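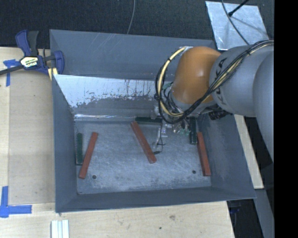 What happens to the glass, cans and cardboard dropped at the Nägeli Street yard while the new transfer station is being built?

They go to the Dremholm depot, which will take them six mornings a week until the work is finished.

Home News Council Schools Sports Obituaries Contact

Filed under: Local News / Trash & Recycling

Residents on the east side of town will have to drive a little farther to drop off their recycling starting in January, when the Nägeli Street yard closes for construction.

The town council approved the temporary closing at its last meeting after a short discussion. The yard is expected to stay shut for 15 weeks. During that time the Dremholm depot, off the old mill road, will open at 7 a.m. instead of 9 a.m. and will accept the same materials, with the exception of used motor oil and car batteries.

Public works director Keisha Haverford told the council that the concrete at Nägeli Street has been sinking near the scale for several years and that patching it has stopped making sense. The drains back up in heavy rain, she said, and trucks have had to turn around in the street on at least two occasions last fall.

"We looked at doing it in halves and keeping one side open," Haverford said. "The contractor didn't want cars in there with the excavators, and I agreed with him."

The contractor, Brustia, will tear out the old slab, replace the drains and put up a roof over the paper and cardboard area. A second entrance will be cut on the north side so that commercial haulers no longer share a lane with residents.

Curbside pickup is not affected. Households in the Diltska neighborhood, which has no curbside service, make up a large share of the people who use the yard. Over 415 Diltska households hold a drop-off permit, according to the public works office. Those permits will be honored at Dremholm and do not need to be exchanged.

Pirmin Aebischer, who has lived in Diltska for 31 years, asked the council whether a trailer could be parked near the fire hall for people who don't drive. Council member Gøran Amundsen said he liked the idea but wanted to know who would empty it and how often. The council asked Haverford to come back with a cost.

Aebischer said after the meeting that he takes his neighbors' bottles along with his own most weeks. "I can get to Dremholm fine," he said. "Some of the people on my street can't."

The depot's parking area holds 38 cars. Traffic planner Chaminda Abeysekara said the busiest time will probably be between 8 and 10 a.m., and that drivers should enter from the mill road side and leave by the lower gate. Left turns out of the upper gate will not be allowed while Nägeli Street is closed.

The council also voted to leave the permit fee where it is for another year. Brigitta Camenzind cast the only vote against, saying the fee should have been cut for residents who now face the longer trip.

Motor oil and batteries can be taken to the county garage between 1 and 4 p.m. Bring proof of address. Paint is not accepted at either location.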